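4. Setting up a hanging bag station

14 shares 3 comments

This section explains how to hang a plastic bag on the wall with an adhesive hook, and how to use it together with a small trash bin on the floor. The method is suitable for offices and rented rooms where it is not permitted to drill. Please read the whole section before you open the hook package.

What you need

- One adhesive hook from the Kerora set, with its adhesive pad
- One plastic shopping bag with good handles
- One short strap or cord, if the bag handles are too wide for the hook
- Colored tape, any color which is easy to see on your wall
- A small bin, with or without liner
- A dry cloth

4.1 Fixing the hook

1. Choose a place on a smooth painted wall. Do not use wallpaper or fresh paint.
2. Hold the bag against the wall at the height you want. The bottom of the bag should stay above the baseboard when the bag is empty. A full bag hangs lower, so leave at least 8 inches of free space under it.
3. Wipe the wall with the dry cloth. Do not use spray cleaner, it leaves a film.
4. Remove the paper from the pad and press the hook on the wall for 20 seconds.
5. Put a short piece of tape on the wall directly over the hook. The tape is only a marker for the position. It does not carry weight.
6. Wait one hour before you hang anything.

Note: Erick Mutiso from our support desk recommends pressing first in the middle of the hook and then on the edges. Air under the pad is the most common cause of a hook that falls.

4.2 Hanging the bag

1. Put the strap through both handles of the bag and make a simple knot.
2. Place the loop of the strap over the hook. Pull it down softly to check that it sits well.
3. Turn the printed side of the bag to the room, if you use several bags and want to know them by the print.
4. Open the bag by hand. A new bag often sticks together and the first pieces will fall beside it.

CAUTION: Use the bag for light and dry waste only, for example paper, wrappers and foam pieces. Do not put glass, batteries or liquids inside. When the bag pulls the hook forward from the wall, take the bag down at once.

4.3 Placing the bin

1. Put the bin on the floor near the wall, below the bag or a little in front of it.
2. If you use a liner, fold it over the rim.
3. Check that the bag can be lifted from the hook without moving the bin.

Note: On carpet, pick up small pieces by hand before you vacuum. Hard fragments can block the hose.

4.4 Emptying

1. Lift the strap from the hook with one hand and support the bag from below with the other.
2. Tie the bag and carry it out.
3. Empty the bin at the same time, so both start clean.
4. Hang the next bag as in 4.2. The hook and the tape stay on the wall. Change the adhesive pad after 7 months of daily use.

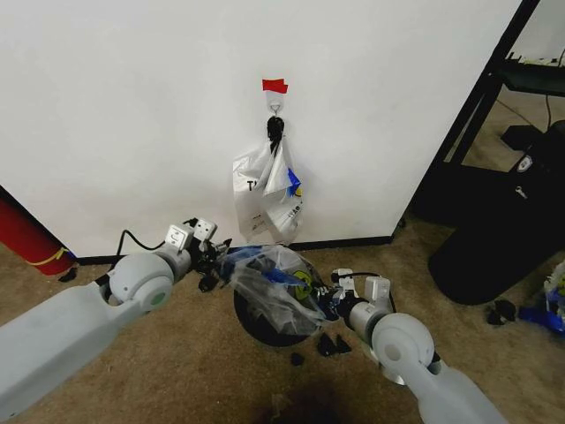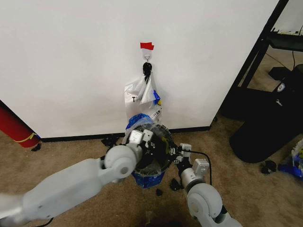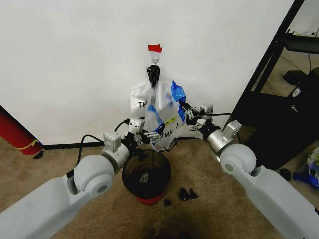
Fig. 4-3. Bag on the adhesive hook, with a black mesh wastebasket on the floor below.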